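Chapter 4
Learning from Hands: Demonstrations Without the Robot

When I started out, teaching a robot arm to pick something up meant sitting next to the arm all day. You pushed it through the motion, it recorded its joints, you pushed it through again, and by four o'clock your shoulder hurt and you had perhaps a dozen usable runs. I did a whole winter of that at Lillenholm with Sang-wook Cha, and I don't recommend it!

This chapter is about the other way of doing it. You take the gripper off the arm (or build a copy of it), put a camera on it, and let a person carry it about and do the job by hand. The arm only turns up later, when there is a trained policy to run. Our main example is the Thibodeau study, where Awuor Kombo and Mélanie Gill collected 746 demonstrations of people picking up and placing soft household things — slippers, mostly, plus whatever else was lying on the table.

Why slippers? They bend, they squash, and no two pairs sit the same way. A policy that has only met wooden blocks has no idea what to do with one. Mélanie's first batch of 200 demonstrations used a single pair on a bare table, and the policy fell to bits as soon as she put a book down next to them. The later batches used messier tables, and that's where the results get interesting (section 4.3, if you want to skip ahead).

Before the maths, get these two ideas straight in your head.

1. The camera rides with the hand. Every picture is taken from the gripper's own point of view, so the fingers always turn up in the same part of the view and the world moves round them. The small square markers on the fingers tell us how far apart they are, and so how wide the grip is, with no wiring at all.

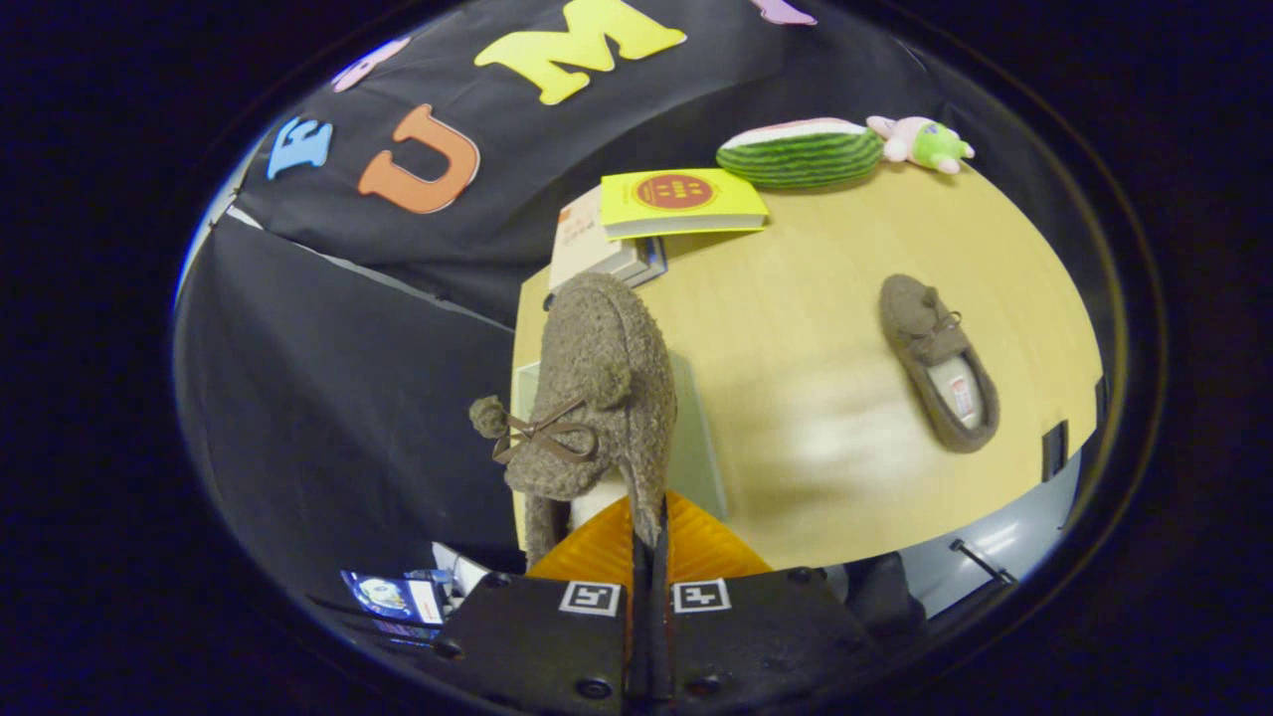
2. The action is a change in pose. We don't store joint angles, as a person's arm hasn't got the robot's joints. We store how the gripper moved between one moment and the next, plus its opening width, and leave the arm to work out the rest for itself.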